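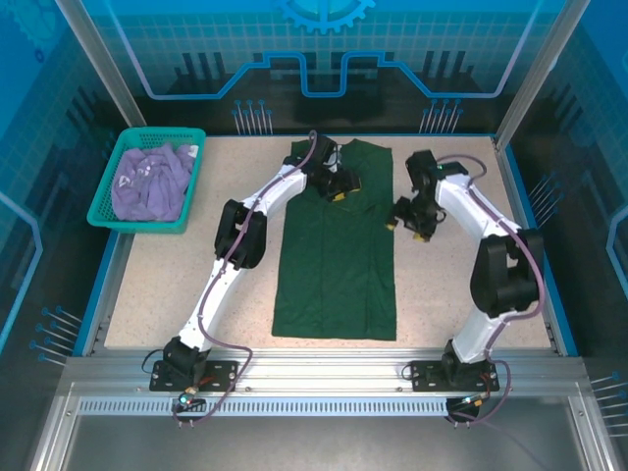

4.2 Cable routing and clearance. Our practice rules for two-arm folding cells were drafted at the Fulbridge site and revised in September after review by Kleinschmidt. Rule 1 covers external cables. A cable that runs outside the links must have enough slack for full wrist travel, and the slack must stay clear of the cloth. In Figure 3 the purple cables follow each arm from base to wrist, and the left one has a slack loop beside its base, near the front rail. Loops in that position are allowed - loops over the work surface are not. Rule 2 sets the check interval at 40 hours of operation.

Figure 3. Two-arm cell with a green T-shirt laid out for folding.

Rule 3 concerns items waiting their turn. They stay in a basket at a corner of the table, outside the folding area. We logged 2000 folding cycles under these rules and stopped 83 of them by hand.

Comments

Rosemarie Stöcker: Does Rule 2 count idle time? We run two shifts and it matters for us.

Takine: Same question. Also, the reference for Rule 1 is missing from the list.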